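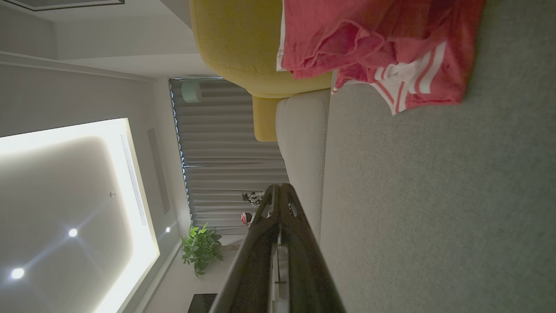
Ceiling lights and the long air vent.

In April I received good news: the small grant for my dialect project was approved. It pays for 8 months of work and one research assistant, Ülle Žukauskas, who already knows the recordings better than I do.

The project is about question words in the speech of two neighboring valleys, Sivon and Drumier. People there understand each other without any problem, but they build questions differently. In Sivon the question word stays at the end of the sentence. In Drumier it moves to the front - except when the speaker is surprised, and then it stays at the end too. I want to know if this exception is old or if it came with the new road.

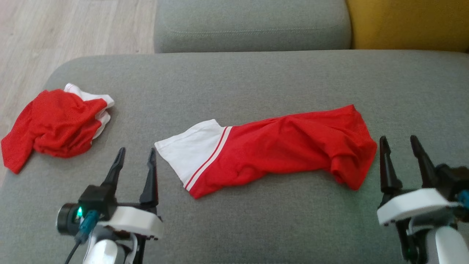

We have 61 recordings, most of them made in kitchens, with a lot of noise from plates. From these I have taken out 2,473 questions until now. Ülle checks the intonation and I check the word order, and later we exchange. It is slow work, but I like it very much.

My colleague Kenza Morsy thinks that I should also look at greetings, because many of them have the form of a question. I am not sure yet. A greeting does not really wait for an answer, so maybe I will put them in a separate file and decide after the summer.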